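24 Aug 2024
By Dehua Shen
5 min read

Dai has tested kitchen storage for the trade catalog Nuteck for 17 years, and most of that work has been done with racks, boxes and cups. We spoke over two sessions at the test room, starting with dish racks and ending with lids. His answers are edited for length.

The first subject was drainage. A rack, in his view, should be judged by how quickly air reaches the bottom of what is standing in it.

"People look at how many plates it holds," he said. "I look at the gap under the rim. If a cup stands mouth down on a flat tray, the water has no way out. On rods it does." 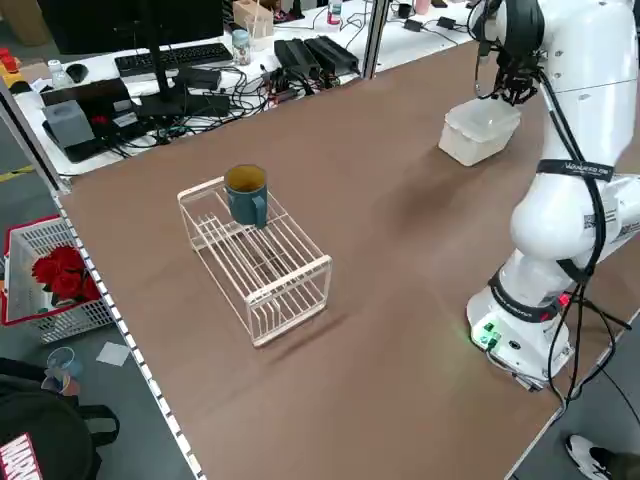

Rod racks are graded at Nuteck on three points: spacing, rod thickness and the finish at the joints. Dai considers the joints the weak part. Coating thins where two rods cross, and rust starts there long before it shows on the straight runs. Spacing matters more to daily use. A rack like the cream-colored one, with parallel slats across the top, can carry a mug set upright on one end, as the teal one is, but he would store it that way only after it has dried.

"Upright is for storage, mouth down is for draining," he said. "Mixing the two is the most common mistake I see. You get a ring of water in the bottom of the cup and you think the rack is bad."

He is less strict about handles. A mug handle should point toward the hand that will pick it up, and that is the full extent of his advice.

Boxes take up more of his time. The current catalog lists 578 storage items, and plastic boxes are the largest group. He prefers frosted plastic to clear for kitchen use. It hides fine scratches, and the contents can still be made out well enough to tell rice from flour.
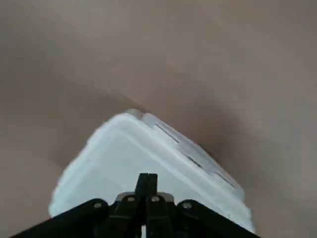
A frosted white container from above. Light catches the rounded edge.

The test for a lid is simple and slow. Each sample is opened and closed 800 times, then filled with water, closed and laid on its side overnight. Dai records the weight before and after. He keeps these figures in a paper notebook – the only paper record left in the department.

"The corners go first," he said. "A straight edge will seal with almost any lid. A corner needs the lid and the box to have the same curve, and after a hot wash they often don't."

He named two suppliers whose samples he had on the shelf. Gollberg makes a stiff lid that holds its shape but is hard to open with one hand. Parna uses a softer plastic that opens easily and warps sooner. He declined to say which he has at home.

On stacking, his rule is to keep lids with their boxes. Nesting the boxes and filing the lids separately saves shelf space, but he finds that sets stored this way lose pieces within a year. If space is short, he would own fewer boxes.

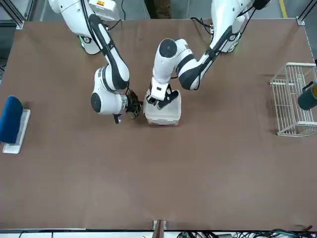
Should a box be stored with the lid closed?

"Only when it is fully dry. I leave the lid resting on top for a day after washing, then close it. A sealed box with moisture in it will smell, and the smell stays in the plastic."

The next round of tests is set for February and will cover drawer dividers. Dai expects it to be a short one, as dividers have no seal and few moving parts. The rack results will be printed with the joint grades listed separately.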